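Toltbridge Sets Two-Stage Budget for Gripper Cells in Dessert Plating

Apr 16, 2025 – Contract caterer Toltbridge has approved the first stage of an equipment plan covering robot cells for tray handling and dessert plating at its central kitchen.

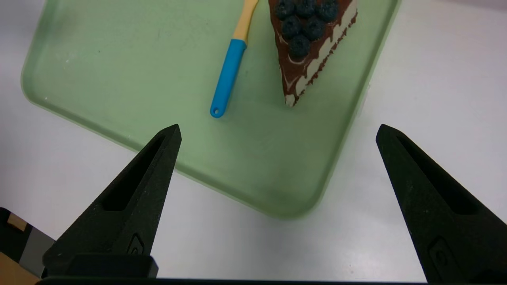 Open gripper at a green tray with a spatula and a slice of chocolate cake with blueberries.

Stage one covers 2 cells, supplied by integrator Granix and scheduled for delivery in June. Each comprises an arm, a two-finger gripper, a wrist camera and a fixed table. Stage two, for a further 6 cells, will be released after a 90-day operating period at the same site.

The budget separates capital items from consumables. Gripper fingers are entered as consumables and will be reordered on logged hours. Integration, guarding and operator training are listed as separate lines – an arrangement requested by Toltbridge after earlier quotations bundled them with hardware.

"Soft food is the hard part of the specification," said Vlasta Pavlović, equipment planning manager at Toltbridge. "A tray has a rim to work from. A slice of layer cake deforms, and the toppings move. We asked bidders to price tool changes and cleaning time along with the arm."

Granix will be paid in part against acceptance tests. The test plan lists 2383 handling cycles across trays, utensils and plated portions, with damage to product recorded separately from missed grasps.

"Spare parts are quoted at a fixed price through stage two," said Arben Stan, project engineer at Granix.

Floor layout and electrical work have been assigned to Softić and are budgeted under building costs.

Contact: Toltbridge Press Office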